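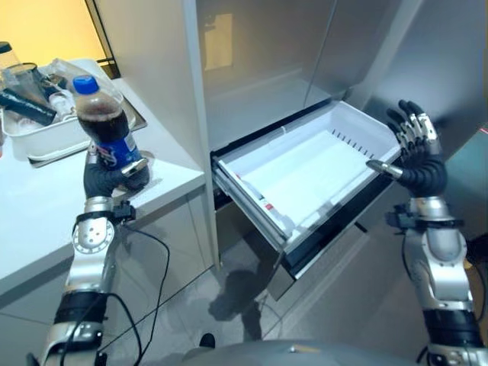 Cola bottle with a blue cap, at the counter. The fridge is on the right.

Kitchen at Rostholm, after the refit

The ground-floor kitchen at Rostholm was redone in February. The old units came out over two days and the new ones took the rest of the month. The room is small, so most of the planning went into where things stand between the sink and the fridge. Notes on the main pieces follow, with the one picture we have so far. More pictures will be added when the Grenora house is done.

Counter
White, with a slight gloss. We looked at a darker top from Solero and decided against it - the window is small and the room needed the light. The run is 38 inches high, two inches more than the old one.

Dish rack
A white tray on a thin metal base, pushed into the back corner. Jars and clear plastic containers go here to drain. It was meant to be temporary, but it fits the corner well and has stayed.

Cabinets
Pale gray fronts under the counter. The color is from the Bright range and matches the hallway. There are six doors in all, and one still needs its hinge adjusted.

Refrigerator
Tall, stainless steel with a brushed finish. It came from the old kitchen and is nearly seven years old. The finish shows fingerprints, so keep a dry cloth nearby.

Drinks
Large bottles go in the fridge door, upright, with the cap screwed down tight. The shelves are kept for food.

Walls
Still the old paint. The evening light makes it look warmer than it does at noon. Repainting is planned for after the summer.

Back to gallery index
Next: Grenora, laundry room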